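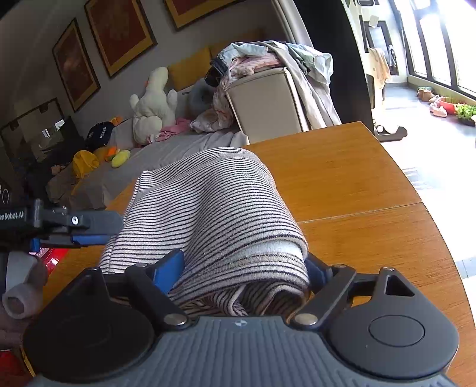
A striped towel, rolled up on the round table, with the sofa still waiting its turn.

Saturday mornings in Urkstead are usually pretty sleepy, so I was a little surprised to find every parking spot on the library side of the square taken by nine o'clock. The draw was the January linen swap, back for its second year and, by the look of the line at the door, a lot bigger than the first one. I went along with two bags of my own and came home with three, which my family has already had something to say about.

If you missed it last year, the idea is simple. You bring clean towels, sheets, throws and blankets you don't use anymore, you get a paper ticket for each one, and you trade the tickets for whatever catches your eye. Anything left at closing time goes to the Mivcombe animal shelter, where old towels are always welcome (the shelter goes through them at a frightening speed, especially in the winter).

Saron Wolde started the swap after she moved here from a bigger place and found she owned enough bedding for a small hotel. She told me more than 1000 items came through the doors this time. "I thought we'd run out of tables," she said. "Then we did run out of tables, and people just held things in their arms and waited." I can confirm this. I stood behind a man hugging a comforter for a good long while and we got to know each other quite well.

The part I enjoyed most was the towel rolling class in the side room, taught by Hae-won Wang. It ran for 30 minutes and was so full they had to do it again after lunch. I have been folding towels into floppy squares my whole adult life and stacking them until the stack falls over, so I needed this more than most.

Her method goes like this. Lay the towel flat on a table – a real table, she was very firm about that, no balancing it on your knees – and smooth it out with your forearm. Fold it in thirds the long way so the hemmed sides end up tucked inside. Then roll from one short end, snugly, and stop every turn to pull the edge straight. The last bit of hem should lie along the front, where it looks neat and gives you something to grab. Thick towels make a fat bundle and there is no point fighting it. Thin ones can be rolled two together.

Stripes turned out to be a big help for beginners. You can see right away if you're going crooked, and mine went very crooked. Hae-won came by, looked at it, said "that's a croissant," and unrolled it for me. My second try was better!

There was a good question from Nicanor Yáñez, who wanted to know what to do when the laundry comes in faster than you can put it away. He has three kids and says his sofa hasn't been sat on since Thanksgiving. I think most of the room felt that one. I know I did – ours usually has a heap of clean clothes at one end, a throw sliding onto the floor, and a crowd of plush toys taking up the good seats. Hae-won's answer was to do the towels first and leave the clothes alone until they're done, as towels take up the most space and you feel like you've gotten somewhere. She also said the toys can stay put. My youngest was delighted to hear it.

Over by the window Špela Spahić had a mending corner going, fixing loose hems while people waited. She asked for a ticket per hem and by noon had a jar full of them, which she spent on a set of flannel sheets she'd had her eye on since opening. She's thinking of doing a proper mending night in the spring if she can find the space for it.

A few practical things came up that are worth passing on. Pillows are still not accepted, even new ones in the wrapper. Fitted sheets need a size written on a scrap of paper and pinned to them, and if you bring one without a label you'll be sent to the measuring table, where the wait got pretty long around eleven. Bath mats are fine as long as they don't have rubber backing. And please check pockets on robes – a set of car keys was handed in and is still sitting at the library's front desk.

Coffee and sesame rolls came from Kang Bakery and were gone before I got anywhere near them. Hyun-seo Geum, who was pouring, promised to bring double next time and I plan to hold her to it.

Several people asked me about a date for the next one. Saron says she'd like to do it again before the summer, maybe with a table just for beach towels, and she is talking to the folks in Gerkau about holding one over there so their residents don't have to make the drive. Helpers for setup are wanted either way. You can leave your name at the library desk, and while you're there, take a look at those keys.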